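# Tundholm Allotments — Growing Group Minutes, June 2023

Chair: Wiroj Chuensuk. Minutes of the April meeting approved without changes.
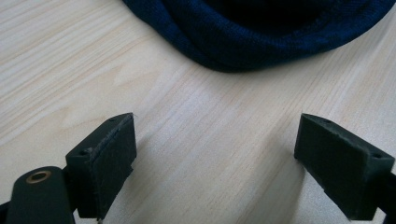 **1. Irrigation, lower plots**

The drip line on the lower plots is running again after the pressure regulator was replaced. The new unit is a Trummer, set at the low end of its range. Flow at the far end of row 16 is still weak. Wiroj suspects scale in the emitters and will flush the line before the next meeting. Timers stay on the early morning setting.

The water meter read 851 at the start of the month. Next reading to be entered in the shed book, not on loose paper.

**2. Tomato trial**

Two varieties are in the ground, Clinon and Farnus. Clinon was planted out first and has set fruit on the lower trusses. Farnus is behind and shows some leaf curl on the outer plants — no insects found on the undersides. Agreed to leave it alone for now and remove lower leaves only where they touch the soil.

Feeding: half strength until the third truss sets, then full strength weekly. A request to try a different feed on part of the Farnus row was turned down as it would spoil the comparison.

**3. Compost**

Bay 2 is ready to use. It should be screened before it goes on the seed beds; coarse material goes back into bay 3. Bay 3 was turned in April and has been slow to heat. More green material needed, grass clippings in thin layers. No bindweed or couch roots in any bay.

**4. Slugs**

Losses in the lettuce beds were higher than last year. Nematodes to be applied in the evening after watering. Copper tape on the raised beds has lifted at the corners and will be stapled. Pellets remain off the approved list.

**5. Other business**

- Shed padlock sticks. Graphite, no oil.
- Netting for the currants is on the top shelf. Check for holes before putting it up.
- The paths between the upper plots need mowing. Plot holders to do their own side.

**Actions**

- Flush drip line, check emitters in row 16 — Wiroj
- Screen bay 2 — upper plot holders
- Order nematodes — Wiroj

Date of next meeting to be posted on the shed door.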